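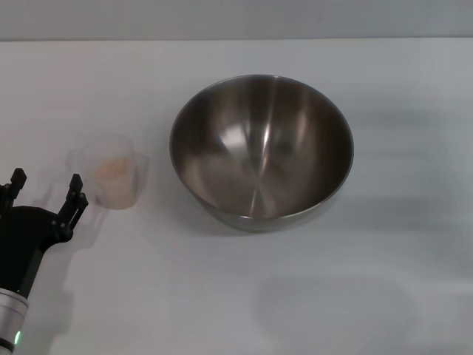

Minutes, May 2021: open day follow-up

Hi all, I took the notes this time, so blame me for the spelling. Present were Waraporn Srisuk, me (Ingvar Baldursdóttir), two people from Damgaard, and the Gollham crew on the phone, who kept dropping off and coming back on.

1. How the visit went

Pretty well, I thought! We had six visitors from Brinell and they stayed right through to the coffee. Waraporn ran the kitchen demo, with the steel mixing bowl and the measuring cup of dry mix set out on the white table, and she talked people through the job while I looked after the door and the name tags (we ran out of tags, see item 4). Most of the questions were about pouring. One visitor wanted to know if the arm cares which way the cup handle points. Waraporn said yes, quite a lot, and that got us into a long and pretty good chat about grippers.

2. Wrist views

Damgaard asked if guests can see the wrist views next time, on a second screen. Waraporn is for it. I'm for it too, but I said we'd want a few words next to them, as they can be hard to read when there's only a close surface in view. We agreed to try it and I'll write the captions.

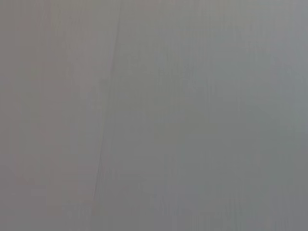
Wrist view, gray surface close up, with a faint diagonal line.

Gollham asked if the line is a crease or a scratch. We went back and forth on that for a bit and couldn't settle it from the picture, so I've put it down as a line and left it there. Waraporn will look over the surfaces near the table before we set up again.

There was also some talk about picking views with more going on in them. The next one has fine up-and-down streaks and gets lighter toward the top right, and that's about all I could find to say for it in a caption. Damgaard would still like to keep a plain one in the set. Fine by me.

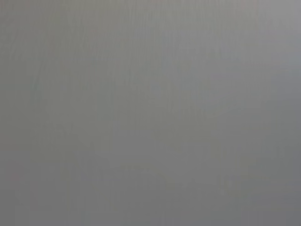
3. Stundix

Stundix have asked for their own visit in November. We said yes, for up to three people, same demo. Waraporn wants two more measuring cups on hand by then and I said I'd order them.

4. Odds and ends

More name tags, please. Also the sign by the stairs points the wrong way and sent half of Brinell into the storeroom (sorry again!). Damgaard offered to print a new one.

To do: Ingvar, captions, cups and tags. Waraporn, surfaces and a reply to Stundix. Damgaard, sign.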